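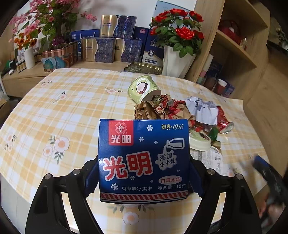
Figure 1. Ice cream carton held upright between the finger pads, table-clearing task.

Teaching a Table-Clearing Task with Hand-Held Grippers
Final Project Report, Introduction to Robot Learning
Sandamali Bhattacharjee

Summary

This project looked at whether a person can teach a robot to clear snack packaging off a table by doing the job with a pair of hand-held grippers. I collected demonstrations, cleaned them up, and trained a policy to run on the two-arm station in the Nanayakkara Lab. The same job was also taught by remote control so that the two methods could be compared. Hand-held collection was faster and less tiring. Remote control gave cleaner data for the arms, since every motion recorded was one the arms had already made. The final policy handled boxes and cartons well, did an acceptable job on cups and cans, and was poor at crumpled wrappers.

1. Background

Clearing a table sounds easy, but trash does not have a fixed shape. A carton has flat sides and a clear way to pick it up. A paper bag that has been squeezed in someone's hand looks different every time, and it changes again when it is touched. Writing rules for all of this by hand would take longer than a semester.

The other option is to show the robot. There are two common ways to do that. In remote control, the person moves a pair of leader arms and the robot arms copy them. In hand-held collection, the person carries the grippers around and does the task directly, with no robot present. A camera on each gripper records what the fingers see, and the motion of the gripper is worked out later from the video and the motion sensor.

I had used remote control in a lab exercise in the fall and found it slow. I kept knocking things over because I could not feel how hard I was squeezing. That was my main reason for picking this topic.

2. Equipment

The grippers are the department's Vokari pair, one for each hand. The two fingers close when the trigger is pulled and open again with a spring. Each finger has a dark blue ridged pad. The ridges matter more than I expected. One practice gripper in the lab has smooth pads, and cartons turned in it when they were lifted from one corner.

Recording and syncing were done with Dimine, the lab's own recording program. It starts both cameras together and writes one folder per demonstration. Dimine does not warn you when a memory card is full, and I lost most of an afternoon that way in the second week.

Remote control was done at the two-arm station with the leader arms that are bolted to the same bench.

3. Task

Each demonstration began with packaging spread on a covered table. The person had to pick up the items and drop them in a bin beside the table. Items included ice cream cartons, paper cups, lids, drink cans, paper bags and plastic wrappers. Each item was scored separately.

I set three rules for demonstrators:

Look at the item through the gripper before closing on it. If the gripper comes in too fast, the camera gets only a few useful pictures of the approach.

Use one hand for an item when one hand is enough. Use both for anything that flattens or slides.

Do not correct a bad grasp by shaking. Put the item down, open the fingers and start again.

The third rule was broken a lot, mostly by me.

4. Where the data came from

Hand-held demonstrations were made in ordinary rooms as well as the lab. I named this part of the data set Plurkside so that it could be kept apart from the bench data. I wanted real backgrounds, with patterned tablecloths, flowers, shelves and boxes behind the work. A policy trained only on the gray lab bench had failed in an earlier class project as soon as someone put a cloth down, and I did not want to repeat that.

A printed tablecloth also makes the task harder in a useful way. Flowers and checks on the cloth have strong edges and colors, and an early version of my policy tried to pick up a printed blossom. More data with different cloths mostly fixed this.

Seven people gave demonstrations, including me. We recorded 825 hand-held demonstrations in total. After checking, 600 were kept for training. The rest were dropped for one of these reasons: the motion track was lost, a hand covered the lens, or the item was not in the gripper when it reached the bin.

5. Processing

The motion track was the biggest source of trouble. It depends on the camera seeing fixed points in the room. When the gripper was very close to a large plain surface, the track drifted. Rooms with plenty of things in the background gave better tracks than rooms with bare walls, so the clutter I wanted for training helped here too.

I also had to fix the finger opening. The trigger does not report how far the fingers are apart, so the width was read from the video by finding the pads. This worked well against light backgrounds. It was worse when the item itself was dark blue, because the edge of the pad was hard to separate from the packaging. For those clips I marked the width by hand at the start and end of each grasp and filled in the values between.

6. Comparing the two methods

With the hand-held grippers, most people could pick up and drop a carton smoothly after a short practice. With remote control, the same people needed much longer before they stopped hitting the table. One person asked to stop early because the leader arms hurt her shoulder.

Remote control had two advantages. The arm positions are recorded exactly, so there is no track to lose. And a person using the leader arms cannot make a motion the robot is unable to follow. With the hand-held pair, people reached across themselves or twisted their wrists in ways the arms could not copy. I filtered out the worst cases – a better answer would be to show people the reach limits on the table with tape.

7. Results

Cartons and boxes were the strongest group. The policy lined up with the flat sides, closed, and lifted without much tilt. Standing cartons were easier for it than ones lying down.

Cups on their sides sometimes rolled away when the first finger touched them. Cans were similar, although dented ones stayed put better. The policy would follow a rolling cup for a while and then stop. I had to set a limit of up to 15 seconds per attempt or it would hover over the same spot.

Wrappers and crumpled paper were the weakest. Often the fingers closed just above the paper. When two pieces were touching, the policy tended to go for the gap between them. I think more two-handed examples would help, as almost all of my wrapper clips use one hand.

8. Problems and changes for next time

Weigh the grippers down less. The battery sits at the back and pulls on the wrist during long sessions.

Check every clip on the day it is recorded. I left checking until December and could not go back to some of the rooms.

Record failed grasps and the recovery after them as their own group. I threw these out, and the policy now has no idea what to do after it drops something.

The remaining work is to mix a small amount of remote control data with the hand-held data and retrain. The files and the width-marking script are on the lab drive in the Plurkside folder.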